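Skodell says its second assembly plant is open. The cars are another matter

Skodell has begun putting together vehicles at its new plant outside Brermont, the company said in a statement released in March, and it wants everyone to call this the start of production. That is a generous use of the word. What is coming off the line at the moment is a batch of pre-series vans, none of which will be sold, and the statement gives no date for the first one that will be.

The van in question is the Goel, a small electric delivery model that Skodell first promised as a city car before changing its mind. It was shown as a painted shell, then as a drivable prototype with no rear seats and a borrowed dashboard. The company now describes it as "production intent," a phrase that commits it to very little.

According to the statement, the Brermont site will build up to 3000 vans a year once it is running at full pace. Full pace is not defined. Nor is the number of shifts, although local job listings currently cover only one, from 6 a.m. to 2 p.m., and most of the openings are for warehouse and parts handling work.
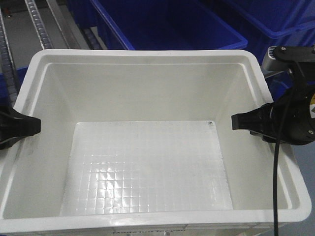 Skodell's record with this kind of target is poor. Its first plant, at Histmont, was supposed to reach its planned output within a year of opening. It took 4, and by then the plan had been trimmed twice. Buyers who put down deposits early on were offered either a refund or a place further up the line, and plenty of them took the refund. The company does not mention any of this in its latest announcement, which refers to Histmont only as "a mature operation."

There is also the question of what exactly Brermont will make. Body panels will still be stamped at Histmont and trucked over. Battery packs will come in finished from an outside supplier that Skodell declines to name. Seats, glass and wiring are bought in as well. What remains is final assembly, paint touch-up and testing. Those are real jobs and a real investment, but the word "manufacturing" appears in the statement 15 times and it has to work hard in most of them.

Skodell says splitting the work between 2 sites will make it more flexible. It may. It will also put a long stretch of highway between the body shop and the line, and a company that has struggled to get doors to fit when both ends of the job were under the same roof might be expected to say more about how it plans to check them. Asked about that, it pointed back to the statement.

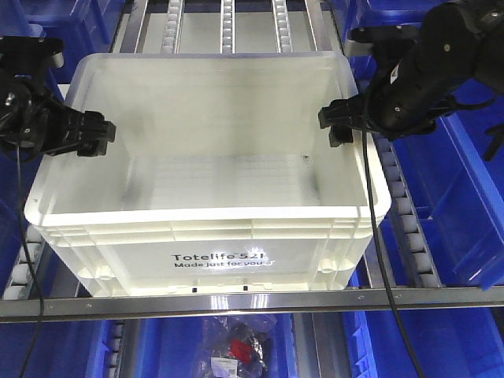
Pricing is still missing too. The Goel was originally pitched as the cheapest van in its class, a claim that was quietly dropped from the company's website over the winter and replaced with "competitive cost of ownership." Range figures are listed as estimates. The payload number has changed since the prototype was shown, and in the wrong direction for anyone hoping to carry tools.

The town, for its part, has given Skodell a break on property taxes tied to hiring. The terms have been published, and they count temporary staff toward the total. They also allow the company an extension if the launch slips, so somebody involved in the talks evidently thought it could.

Skodell says road testing of the pre-series vans is under way and that orders will open "in due course." Customers already holding a reservation have been told to expect an email.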